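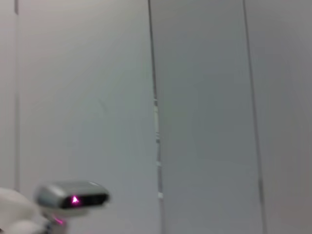 Are smooth wall panels a decent alternative to having a room replastered?

For a workroom, a utility room or a hallway that gets knocked about, they are, provided the wall behind is sound and you are happy to see the joins. They go up quickly, they wipe clean, and you can do the work yourself with ordinary tools.

I've been living with the Felevik panels in light grey since September and I'm still very pleased with them, so I thought I'd write them up properly. Mine came from Vinstead, who delivered them flat, wrapped, and with the corners protected. Not one was chipped, and I checked every edge before I let the driver go!

The quote I had for stripping and replastering was £3000, for a back room with one very lumpy wall and a door that opens the wrong way. I could see it was a fair price for the mess involved, but I didn't have it to spend. The panels for the worst wall, with the adhesive and the finishing trims, left me with £200 in change from what I'd put aside, and that went on paint for the ceiling.

First, the surface. It is properly flat and plain -- no fake grain, no tile pattern, no sparkle. I had looked at the Masa range as well, and they're nice enough, but everything in my price bracket had some sort of texture pressed into it. Felevik just give you a cool, quiet grey that goes slightly warmer when the ceiling light is on. I'd worried it would feel like a dentist's. With a few shelves and a decent lamp it feels calm, and the room seems bigger than it was (my sister asked if I'd moved the wall).

Fitting took two of us a weekend, with long tea breaks. Erick Massawe from next door held the level while I did the sticking, and he was far fussier about it than I would have been, which I'm now grateful for. Get the first panel dead upright and the rest follow it. Get it wrong and you'll be looking at a leaning line for years. The instructions show this in one tiny drawing, and I'd have liked a bit more on what to do at a corner that isn't square. We ended up making a cardboard template and cutting to that.

The vertical joins do show. Up close they're crisp and tidy, and from the doorway they read as thin lines down the wall, and I've grown to like them. If you want one unbroken surface, though, you'll need a plasterer. It's worth sketching where the lines will fall before you cut anything -- I moved the whole lot along a little so that I didn't finish with a silly narrow strip by the door.

Cleaning is a damp cloth and nothing else. I've had coffee up mine, and bicycle grease, and a long smear of something my nephew denies knowing about. All gone. A chair back has left one faint scuff low down that I can only find if I crouch.

Two grumbles. The trims are sold separately and cost more than they ought to, and the off-cuts are awkward to get rid of. I used the Koech adhesive that Vinstead suggested and it has held perfectly well, but it does smell for a day or so, so open a window.

I'm doing the hallway next, in the same grey, and I've already ordered the panels.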